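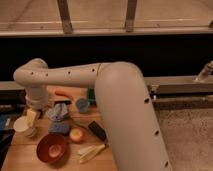

Section 4: Setting up and maintaining the arm

This section of our report explains how we prepared the arm for the table sorting task, and what we do to keep it in good condition. The first setup was made in April by me and Getsemaní Espinoza, with the manual from Havier open beside us. I write the steps in the order we did them, so that the next student group can repeat them.

4.1 Fixing and levelling

The arm stands at the side of the wooden table and must reach over it. At first we tightened the bolts of the base one after another, in a circle, and the base became slightly tilted. We could not see this with our eyes, but the gripper was lower on one side of the table than on the other. We loosened everything and tightened again in a cross order, a little each time. After that we checked with a spirit level on the base plate and put a thin metal shim under one corner.

4.2 Finding the zero position

Each joint has to be moved to its zero mark before the controller is switched to normal mode. The elbow was easy. The wrist was more difficult, as its mark is small and the light in our room comes from behind. We used a phone torch. The values are saved in the Tridis software under the name "Bùi", the same name as our project, and there is a paper copy in the drawer.

4.3 Height of the gripper

We teach the height with the white cup. The arm is stretched over the table, the wrist points down and the gripper is brought beside the cup, slightly above it. From this point we lower it in small steps by hand control. The closing height for the cup is 15 mm below the rim. With the apple we had to choose a different value, and soft things such as the cloth have no good fixed height at all — for these we let the arm go down slowly until the motor current rises.

The objects stay on the table during the teaching. In our first tests we cleared it completely, and then the path of the long link was too low when the objects came back. The blue cloth, when it is bunched up, is quite tall and was touched by the link two times.

4.4 Regular care

Every 200 cycles we wipe the gripper fingers with a dry cloth and look at the screws of the wrist. At 2,000 cycles we check the zero position again. The speed is limited to 80 per cent while somebody stands near the table.

4.5 One repair

On 27th May the gripper stopped closing fully. We first suspected the Astadell power supply and measured it, but the voltage was correct. The fault was in the cable at the wrist joint, where it had been bent too sharply by a cable tie. We replaced the cable, left a longer loop and fixed the tie further back on the link. Then we repeated step 4.3, as the new gripper position was a little different from the saved one. The old cable is kept in the drawer together with the paper copy of the values.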